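Comparison of Two Gripper Configurations for Rim Grasping of Tableware
Project report, Wesbridge Robotics Laboratory, April

1. Aim

The project compared two fingertip sets on the same parallel gripper when picking up plastic bowls and cups by the rim. The first set was the flat pad supplied with the gripper. The second was a Stikia silicone sleeve fitted over the same pads. The arm, mounting height and controller settings were left unchanged between sets.

2. Method

Each set was run for 200 attempts. An attempt started with the arm at its home position and ended when the object had been held clear of the cloth for 4 seconds or had been dropped. Layouts were changed by hand after every block. Closing force was fixed at the lower of the two values recommended in the Gredlow lab notes, as the higher value deformed the cup walls.

3. Results

The flat pads dropped 17 objects. Most of these were bowls with a wide flare, where the pads met the wall at an angle and the object rotated during the lift. The sleeves dropped four, but were slower to release, and on two occasions a cup was dragged sideways when the fingers opened.
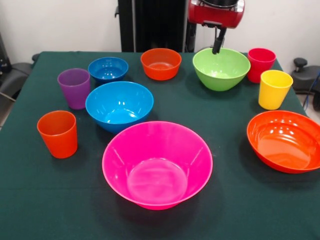 Gifty Essien
Third-year student, Mechatronics

Figure 1. Mixed layout of bowls and cups on the green cloth, with the gripper pointing down into the lime-green bowl.

4. Discussion

Approach clearance affected both sets. With the gripper vertical, neighbouring objects limited how far the fingers could open. The glossy interiors also produced highlights under the overhead lights, and rim detection was not assessed separately. A repeat with matte objects and the Swanson wrist camera would be needed to separate detection error from grasp error.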